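"My mother measured with her hand, so I measure with my hand"

A conversation with the woman behind the Thursday bread table in Plurkside

She asked me not to write her name. "Write that I am a baker," she said. "In Plurkside they know which one." We met in her kitchen at five in the morning, because after six she has no time to talk, and she had already been awake for two hours.

She learned to bake in Dudano, a village where there was one oven for all the houses. Each family had its time for using it. Her family had the early time, when the stones were still too hot, and for this reason the bread of her childhood was always dark at the bottom. "My husband says to me, it is burned. I say no, it is the taste of Dudano. We have this talk every week."

She came to Plurkside when she was 22. In the first years she cleaned offices and did not bake at all. The flour in the shops was too white and too soft for her, and the bread came out, in her words, "like a pillow for a small dog." She gave up for a long time. Then one November a neighbor brought her a bag of flour from the mill at Clamora, which grinds rye and an old kind of wheat. She smelled it before she opened it completely. "I sat down on the floor," she told me. "I am not a person who sits on floors."

From that bag she made two loaves. One was for the neighbor. The neighbor's sister wanted one also, and after some months there were people at the door whom she did not know. Today she bakes 37 loaves for each sale, and this is the limit of her oven and of her back. I asked if she wants to grow. She looked at me as if I had asked if she wants to be taller.

"A man came from Raptis, the bakery with the shops. He was polite. He wanted the recipe and he wanted me to teach his people. I told him the recipe, it is flour, water, salt and the old dough. He wrote it down. Then he asked how much water. I said, until it is enough. He did not write this down."

About the water she is serious. She does not use a scale for it, only for the salt and for the weight of the finished piece, which must be 965 grams before it goes in the oven. The flour drinks differently when the weather changes, she says, and in a rainy week it can want much less. She puts in her hand, closes it, opens it, and looks at how the dough lets go of her fingers. Her mother did the same. I tried it too, and could not feel any difference between the dough that was ready and the dough that was not. She was kind about it. 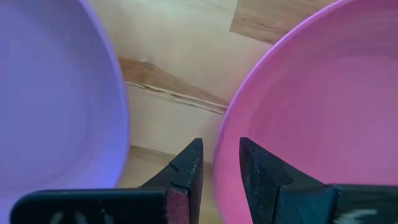 Purple and pink plastic bowls, side by side.

We spoke also about equipment. I had expected strong opinions about wood and clay, but she has few of them. In Dudano the dough rested in a long wooden trough which her grandfather had made, and it stayed there when she left. She does not think the bread became worse without it. "Dough wants to be warm and it wants you to leave it alone. It does not ask what is the bowl." Plastic she likes well enough, as it is light to lift and simple to wash. The thing she would not change is her knife, a short one with a blade so thin from sharpening that it bends.

The old dough, the piece kept from each baking to start the next, lives in a jar with a cloth over it. It is not the same one as her mother's. Many bakers like to say that their starter is a hundred years old, and I think I hoped for this story. "Mine is from here," she said. "I made it with the Clamora flour and water from this tap. Why should I lie? It is a good one."

I wanted to know what is difficult for her now. She thought about it while she was shaping, and she shaped four pieces before she answered. It is not the early hour, she said, and it is not the weight of the flour bags, which her son carries up. It is that she has nobody to argue with about bread. In the village all the women stood by the oven and criticized. One said it was too sour, another said it was flat, and they went home and tried again. In Plurkside the people say thank you, delicious, every time.

"How can I know?" she asked. "Delicious is nice, but I cannot do anything with it."

Before I left she cut me the end of a loaf from the day before. It was dark at the bottom. I said that maybe it was a little too salty for me, and she put down the knife and asked me to sit again and explain.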